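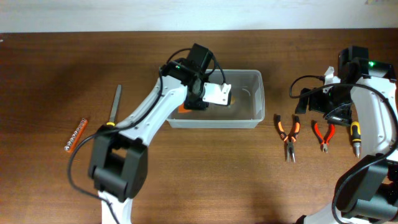 Reading time: 2 min

Search this site Go

February, by the Botari editors

Demonstration gathering is the work of recording examples from which a robot learns a task. One example is called an episode. The Brusus set, made at Holtow, holds 2,090 episodes of handling tools with 2 arms.

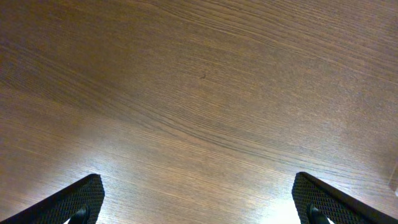
Every arm carries its own small camera, and one more looks from the head. The joint positions are stored together with the views.
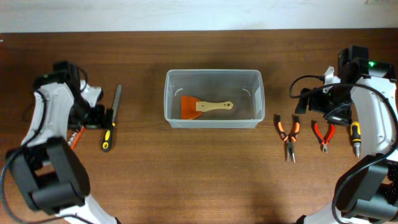
Paint scraper in a clear container, with hand tools on both sides.

Episodes with a wrong start are marked - in Brusus there were 223 of them - and are kept in a separate folder.

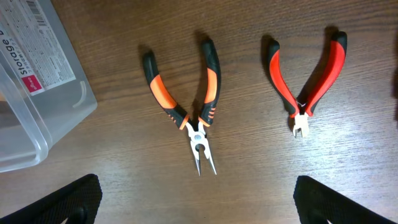 Why are failed episodes kept?
They help to test whether a learning system can recognise a mistake.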